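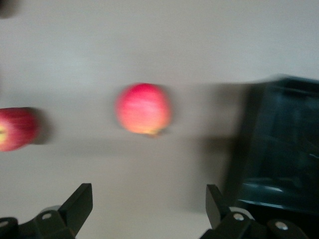
Forums > Tablets & E-readers > Battery and Charging

Tags: battery, older tablets, replace or repair

Replace the battery or buy a new tablet?
Posted 2022-05-26 by tullow_dan

My Jamoso tablet drops from 27 percent to zero in a few minutes. I bought it used in February and the battery app shows 259 charge cycles. The repair shop in town wants almost what I paid for it. Is it worth doing? I only use it for reading and video calls.

vmagyar wrote:
Recalibrate first. Run it down until it shuts off, charge it to full in one go, then restart. Mine had the same jump and it went away for months.
- Vilmos Magyar

Petra_K wrote:
I wouldn't bother with that. At 259 cycles the pack shouldn't be dying, but a used tablet may have sat in a drawer empty for a year. Calibration only fixes the number on the screen.

vmagyar wrote:
It costs nothing to try, and the number on the screen is what he's complaining about.

Petra_K wrote:
He said it goes to zero. Does it shut off at zero, or keep running?

tullow_dan wrote:
Shuts off. If I plug it in right away it comes back at 19 or so.

oldslate wrote:
Then I'm with Petra - that's a worn pack. I put an Aro battery in mine. The glue is the hard part, so go slow with the heat.

vmagyar wrote:
Fair enough, but I'd still do one full cycle before opening it up.

tullow_dan wrote:
Running it down tonight. Will order the battery if it does the same thing again.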